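Hunley Handheld Gripper Set: README and data card

Maintainer: Zoi Vasilakis
Last edited: March 23, 2023
Status: usable, with the reservations below

What this is

Hunley is a set of short recordings made with a hand-held two-finger gripper, plus the collection rules we wrote for it. The rules take up most of this file. I have read too many data cards that say "collected under a standard protocol" and then leave you to guess what the protocol was, or whether anybody followed it. Ours is written out in full, and where I doubt that a rule does any good I say so.

If you only want to load the files, skip to Layout.

What this is not

It is not a benchmark. There is no leaderboard and no held-out test split blessed by us. If a paper reports a "Hunley score," ask the authors what they mean by it.

It is also not evidence that hand-held collection transfers to any particular arm. We tried one policy on one arm at the Antoniadis site and got results that I would not put in a table. The log is in notes/antoniadis.txt for anyone who wants to argue with it.

Scope

There are 700 recordings in this release. Of those, 300 come from the Grarkevitz rooms and the rest from Antoniadis. All were made at tables, desks or counters. No floors, no shelves above shoulder height, no outdoor work.

Each recording has a task line typed by the operator before starting. Treat that line as a statement of intent. It was not rewritten afterward to match what the person did, and sometimes the two differ. Earlier drafts had the lines "cleaned up" by a second person, and the cleaned versions read better and were wrong more often, so we threw them out.

Layout

recordings/ one folder per recording
recordings/*/task.txt the operator's task line
recordings/*/checks.txt answers to the pre-recording checks
flags.csv problems found in review, one row each
notes/ site logs, unedited
rules.txt the collection rules, same text as below

checks.txt is missing from the oldest Grarkevitz folders. The checks did not exist yet. Please don't fill the gap with default values, as one mirror of this set did.

Collection rules, version 2

Version 1 came from Hurkilent, who built the gripper, and it was mostly a list of things to be careful about. "Be careful" is not a rule. You can't check it in review and you can't fail it. Version 2 keeps only items that a reviewer could mark yes or no, with two exceptions that I lost the argument over.

Rule 1. Write the task line first.
Before the gripper is picked up. If the plan changes, stop and start a new recording.

Rule 2. Open the jaws fully before starting.
Every recording starts from the same jaw position. This one pays for itself. Without it the width signal has no common starting point, and people end up correcting for that by hand.

Rule 3. Look at both fingers, including the pads.
Dust, fibers, frayed edges, anything stuck to the contact faces. Wipe off what comes off. Fraying that doesn't come off gets written in checks.txt, even if it looks minor. I don't know how much a worn pad changes the data. Neither does anyone else here, whatever they say in meetings, and a written note costs less than finding out later that it mattered.

Rule 4. Note what is next to the work surface as well as what is on it.
Operators are good at clearing the middle of a table. They are bad at the border. Clothing, paper and appliances near the edge all end up in view as soon as the wrist turns, and a policy may well learn to use them as landmarks. You may leave such things where they are, but they go in checks.txt. The bare stretch of pale wood below would pass for clear if you stopped there. The gray fabric along the right side and the white object at the upper left both need a line in the notes, and under Rule 3 so does the left pad.

Rule 5. Don't tidy between recordings in a batch.
A room that gets neater through the day gives you a clock hidden in the background. Tidy before the batch or after it.

Rule 6. Keep the light as you found it.
No extra lamps. Soft shadows from the hand or the gripper are fine. If the light changes a lot in the middle of a recording, finish and flag it.

Rule 7. Move at a natural pace.
First of the two exceptions. "Natural" can't be checked. It stays because the alternative was a speed limit, and the speed limit made people move like they were carrying soup.

Rule 8. Use good judgment near edges.
Second exception. I wanted a fixed margin from the edge of the table. The counterargument was that real work happens at edges and a margin would remove exactly the cases people need. Fair enough, but then the rule says nothing, and I'd like a future version to say something.

Rule 9. Failed attempts are kept.
A drop, a miss, a second try: all stay in. Deleting them is the quickest way to make a set look better than it is.

Review

We reviewed 100 recordings against the rules, drawn at random. Almost 300 were meant to be reviewed, and time ran out in December. Rule 3 was the one most often skipped, going by a comparison of the footage with checks.txt. Rule 4 came next. Reviewers disagreed with each other most on Rule 7, as you would expect.

The remaining recordings have not been reviewed. An empty entry in flags.csv means that no problem was written down. Don't read it as a pass.

A word on "best practice"

Version 2 has been called best practice in at least one slide deck. It is practice. We have not compared it with any other set of rules on the same tasks, and until somebody does, "best" is decoration. Borrow what you find useful and keep a record of what you changed.

View over the work surface, jaws open, for use with Rules 2, 3 and 4:
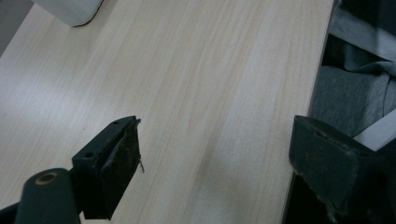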